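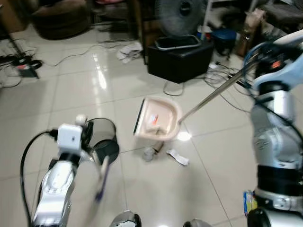
Getting a place ready for the photographer when you've only got a weekend

I've sold three homes now and bought four, and every single time I've left the cleaning until the listing photos were two days off. You'd think I'd learn! So these are my notes to myself, tidied up a bit, for anyone else who has signed with an agent and is now looking around the lounge room wondering where all this stuff came from.

Start with the bins and the floors, or at least I do

Every bin in the house gets emptied first, including the little one in the bathroom and the one under the desk that only ever has envelopes in it. Then they all go outside, upside down on the grass, and get a squirt of dish soap and the hose. Leave them in the sun while you do the rest. If one still pongs after that, a couple of spoons of bicarb in the bottom overnight will usually sort it out.

Sweep before you mop. I know, I know, but I've mopped straight over crumbs more times than I'd like to say, and you get that grey paste along the skirting that dries like cement. On tiles I sweep towards the middle of the room and pick up from there, then go back round the edges with an old paintbrush. A long-handled dustpan is kinder on the knees if you've got a lot of floor (our last place was tiled from front door to back, all of it beige, all of it showing everything).

For that last annoying line of dust that won't go over the lip of the pan, wet the edge of the pan a little. Or lay down a damp sheet of newspaper and sweep onto that.

Grout

Bicarb and water, mixed to about the thickness of toothpaste, and a stiff brush. Do a patch the size of a tea tray, rinse, move on. Don't use vinegar if your tiles are marble or limestone, it eats into the surface and there's no getting the shine back without paying someone. We had a splash mark next to the vanity in the Yeo Street flat that I ended up hiding under a bath mat for 3 years.

If the grout is past saving, a grout pen from the hardware shop is a fair option. I did one bathroom floor with two pens while listening to the cricket. Go slowly and wipe the tile as you go.

What the agent told me to hide

Our agent for the last sale was Zorica Ristić, and she walked through with a clipboard and no mercy at all. Fridge magnets, gone. Dish rack, gone. The bathroom scales, the dog's bed, the second doormat, all the shampoo bottles. She wanted one thing on the kitchen bench and she let me choose between the kettle and the fruit bowl. (Fruit bowl. I boiled water in a saucepan for most of September.)

Her best tip was the washing basket. Keep an empty one in the hall cupboard, and when somebody rings wanting a look through in half an hour, you go round and throw everything off the benches into it, then the basket goes in the boot of the car and so do you. I still do it when my in-laws visit.

She was also firm about toilet lids. Down, every one, for the photos and the inspections both.

Windows, and how I stopped making them worse

Pick a cloudy morning. In full sun the cleaner dries before you can get to it and you're left with smears that turn up beautifully in photographs. I use warm water with a small squirt of dish soap, a rubber squeegee, and an old tea towel for the edges. Wipe the squeegee blade after each pass. Do the insides up and down and the outsides side to side, then if there's a streak you know which side it's on.

Tracks are the fiddly part. Vacuum them dry first, with the skinny nozzle, before any water goes near them or you'll be making mud.

Where I did and didn't spend money

I'd put aside $3000 for getting the last house ready and I was determined to come in under. $900 went on a painter for the hallway and stairwell, which I wasn't game to do myself on a ladder. Another $240 was for the carpet cleaner, and the bedroom carpets came up so well I was cross I hadn't done it years earlier. After that it was small things. New globes all in the same warm colour, a toilet seat, fresh silicone round the bath, a bag of mulch for out the front.

I didn't replace the kitchen taps, though I very nearly did. A cloth soaked in vinegar and wrapped round the spout for an hour took off all the white crust (fine on plain chrome, keep it off brass or anything with a fancy coating).

Scuffs on walls: try a damp cloth first, then a bit of bicarb on the cloth, and only then one of those white foam erasers, very lightly. On flat paint they can leave a shiny patch that's worse than the scuff. Test it behind a door.

Smells

Don't go overboard with candles. Buyers wonder what you're covering up. I open everything for an hour, run the rangehood, tip half a cup of bicarb down the kitchen sink with hot water after it, and wash the cushion covers. If you've got a dog, wash the dog as well.

The morning of the photos

Beds made, blinds all set to the same height, lights on in every room, cars moved off the drive, bins round the side and out of view. Hoses coiled up. Have a quick look in the mirrors to see what they reflect, as I once had a laundry rack show up in the ensuite photo and it stayed on the listing the whole campaign.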